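12/4/19

I promised the folks back at the shop a proper write-up of the Mutico open house, and I've put it off long enough that my notes are starting to look like somebody else's handwriting. So here goes, with apologies for the length. I took the early train, ate a terrible muffin, and was at the gate well before they opened it.

For anyone who hasn't been following along, we've been looking for a hand-held gripper to record picking demonstrations with, and we'd narrowed it down to three makers: Bakex, Shehu and Gondex. Mutico distributes all of them and services them too, so when the invitation came offering a day of hands-on time with the whole lot, it seemed silly to keep squinting at data sheets. I went with a list of questions, a tape measure and a tote bag, and I came home with all of those plus far too many brochures.

## The morning indoors

They started us off in the showroom on the second floor, a long room with a coffee urn at one end and the full-size arms at the other. I'll be quick about the arms, lovely as they are. The Gondex controller has been redone since I saw it in March, and the new menu is so much better! You can save a pose with one button, and the pendant no longer makes you confirm every little thing twice. They had two controllers side by side on the same model of arm, old and new, and let us jog each one through the same little routine. I was noticeably less clumsy on the new one. Whether that's worth the upgrade price for a shop our size, I really couldn't say, and the man at the desk was kind enough not to push.

The camera table was next. Mutico had set up several wrist cameras with lenses from fairly narrow to very wide, all pointed at the same tray of parts, with the feeds up on a row of monitors. I had gone in thinking the wide ones were a gimmick. After an hour of swapping them back and forth I've changed my mind. With the narrow lens you lose the table the moment you get close to the part, and then you're working from memory. With the wide one everything bends toward the rim, yes, but you always know where you are. One of the other visitors was quite firmly in the narrow camp and we had a very pleasant argument over it that lasted until the sandwiches came out.

(The sandwiches were good. The egg salad went first.)

## Hands on, finally

After lunch we moved to the hand-held grippers, which was what I'd come for. The idea is simple enough: squeeze, pick the thing up, put it down, and the unit records the whole motion along with the view. Each visitor got a turn with each maker's unit and could try whatever was on offer, for as long as the line behind you was patient. The trials were spread between the showroom and the outdoor tables, and I'd say the outdoor ones told me more.

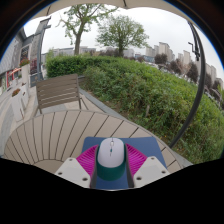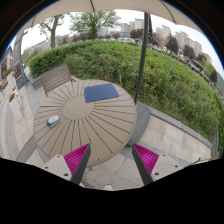
The first thing I look at in any gripper is what the fingers do to a curved object. Flat, hard fingers are fine on boxes, and we have boxes, but we also have plenty of bottles, caps and odd molded bits that squirt sideways the moment you close on them. A computer mouse turned out to be a better stand-in for those than I'd have guessed, all glossy curves and hardly a flat spot to grab, and a finger has to meet it squarely on both sides to keep hold. I also spent a good while on the ridged magenta inserts, running a thumbnail along them and generally making a nuisance of myself. They have more give than they look like they should. I asked how long a set lasts and was told it depends entirely on what you're grabbing, which is fair, but I'd still like a number before we order.

Setting down was the part that sorted the units out for me. Picking something up is forgiving: you squeeze until it comes along. Putting it back exactly where you want it, turned the way you want it, and letting go without nudging it is another matter, and I found myself holding my breath every time. The Bakex opened the most smoothly of the three. The Shehu has a trigger with a stiff spot about halfway through its travel, and each time I came off it the fingers gave a tiny jump. You might get used to it. The Gondex was smooth as well, but it's heavier at the back, and my wrist was complaining by the end of my turn.

A slatted tabletop is a good tester, by the way, and I'd never have thought of it. Our benches at home are dead flat and all one color. With gaps running under your workpiece you see right away whether a fingertip is skimming the surface or dipping into it, and I caught mine dipping more than once. I've half a mind to put a few strips of something down on our own bench for practice.

Overcast daylight was kinder to the camera than the showroom ceiling lights had been, too. Indoors I'd noticed hot spots on anything shiny. I'd like to know what full sun would do, and we'll want to try that ourselves, given the big south window over station 4.

## What I wrote down about each one

These are one person's impressions after one afternoon, so take them in that spirit.

- **Bakex:** Best release, comfortable handle, and the inserts pop out without tools. The recording light is in a spot where my thumb covered it, so I was never sure I was recording. Its file export was the plainest of the three, and I mean that as praise.
- **Shehu:** Widest opening and a nice solid feel when closed. That trigger, though. The staff said the tension can be adjusted, and I'd want to see it done before I made up my mind. It also comes with the nicest carrying case, for what that's worth.
- **Gondex:** Pairs with their arm controller right out of the box, and if we ever go that way it would save us a good deal of fiddling. Heavy. The strap helps some.

Battery life came up in the question session, and the answer for the Bakex was up to 11 hours on a charge. I'd be happy with a single shift, frankly, as long as swapping the pack doesn't lose the session. I forgot to ask about that and have it circled in my notes.

## The service corner

Before leaving I spent a bit of time in the repair area, which you reach through a hallway lined with old catalogs under glass (I could have stayed there all day). They had one unit open on the bench and were happy to talk through it. The finger carriage rides on a rail you can clean yourself with a dry cloth, and they were very clear about the dry part. Replacement inserts ship from the local stockroom. If you need one, the part to ask for on the Bakex is 652, and it's sold as a pair.

They'll also do loans. Two weeks, you pay shipping one way, and you can have more than one unit at a time if they aren't promised elsewhere. I'd like us to take the Bakex and the Shehu together and let everyone on the floor have a go, especially those of you with smaller hands than mine, because I noticed the reach to the trigger is quite different between them and I'm no judge of that.

## Getting there

The station is an easy walk if you turn left out of the main doors and go past the garden center. Don't follow the signs for the business park, which take you the long way round the pond. Parking is free but tight. Bring a sweater for the showroom, and if they offer you the afternoon slot for the hand-held units, take it and get in line early.

I've left the brochures on the shelf by the time clock. The loan form is in the top one, and I'd like to send it in before the holidays, so let me know if you have a strong feeling about adding the Gondex to it.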